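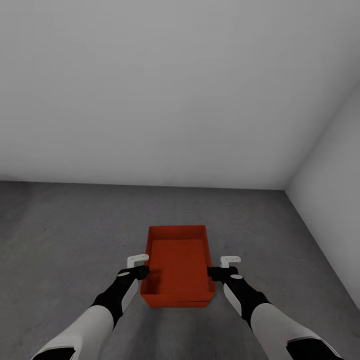
*Lensa Woldegiorgis - Project report, equipment planning module - 29th May*

## 1. What the project had to decide

Our lab wants to buy equipment for a two-arm work cell. Until now the students worked only in simulation, and the department asked for a purchase plan before it gives any money. My task was to write this plan. I had to say which parts should be bought first, which can wait for the second order in July, and which we do not need at all.

The budget for the first order is 460 dollars. It does not include the arms, which come from another fund and are already approved. It must cover everything the arms will touch or stand near: the work surface, the trays, the spare fingers, the small cameras for the wrists and the mounting parts. At first I thought this was the easy part of the cell. After two weeks of reading price lists I changed my opinion.

## 2. Method

I used the simulated cell as my shopping list. For each item in the simulation I asked if a real version exists in a shop, what it costs, and if the simulation tells us enough to order it. I also looked at the views from the wrists, and I wrote down every case where I could not judge something from them.

Then I asked three suppliers for offers. Tallwood sells boards and table tops. Lusent sells small cameras and cables. Adamczyk is a local workshop which makes brackets and gripper fingers to order. I wrote the same letter to all of them, with the same delivery address and the same questions on return conditions. Adamczyk answered on the next day. Lusent needed 9 days, and I had to write a second time. 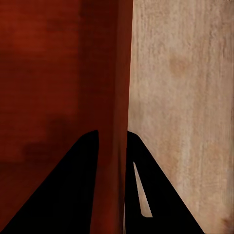
The largest question in my plan was the color and finish of the surfaces, and how much money to spend on them. A tray costs very little and a board costs more, so it is natural to take the cheapest of both and save the money for cameras. I think this would be a mistake. Behind the open fingers there is dark red on one side and pale wood grain on the other, and the line where they meet is sharp, so a person looking at the view knows at once where one surface stops. With a brown tray on a brown board this would be much harder. For this reason I put a light board and a red or orange tray in the plan, and I did not accept the gray trays from the same catalog, even though they are cheaper.

The finish is a different matter. The simulated wood does not shine, but a varnished board under ceiling lamps can have bright spots. Tallwood offers the same board oiled or varnished for the same price. I chose oiled. They send a small sample for free if you pay the postage, and I recommend to ask for it before the order.

## 3. Work surface

I compared a full table top with a loose board that lies on an existing table. The full top is more stable, but it costs more than half of the first budget and it must be delivered by truck. The loose board can be carried by two students. It can also be turned over when one side is damaged.
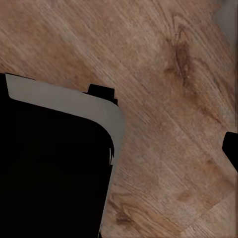
*Figure 3. Wrist view over the work surface, with dark grain marks in the wood.*

The grain needs some attention. A dark knot in the board is not a defect for a carpenter, but for us it is one more dark shape in the view, and small dark parts can be hard to find on top of it. Tallwood has a "select" grade with fewer knots. The difference in price is 9 dollars for our size, and I included it. My supervisor asked if a painted board would solve the problem completely. It would, but paint gets scratched, and then we have the marks again.

## 4. Trays and inserts

I planned 7 trays. This sounds like too many for one cell, but the price falls when you order more than five, and trays break or go to other projects and do not come back. They should be shallow, so that the fingers can reach the bottom without touching the rim.

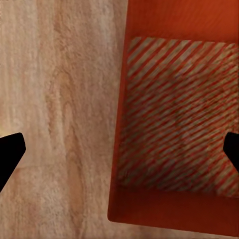
*Figure 4. Tray with striped mat, beside the open wood surface.*

Mats are a separate item. I did not find a striped one in a ready size, and Selent, the print shop beside the campus, can print any pattern on thin rubber. I put one printed mat in the first order and left the others for July. In the figure the stripes are clear near the top of the mat but blurred lower down, so before we pay for more we should test wider stripes with the real cameras.

## 5. Spare fingers and cameras

Adamczyk gave two prices for fingers, one for black plastic and one for aluminum. I selected black plastic. It is easy to replace, and its dark outline is clear on both the light wood and the orange tray. One spare pair per arm is enough for the first months.

For cameras I could not make a final decision. The Lusent offer is good, but the minimum focus distance was missing from the data sheet. I asked for it and wait for the answer. The money for two cameras is reserved in the plan - if the distance is too long, we keep it for July and look for another model.

## 6. Open points

- Minimum focus distance of the Lusent camera
- Wood sample from Tallwood, to be checked under our own lamps
- Storage place for the spare trays
- Who signs for the delivery during the exam weeks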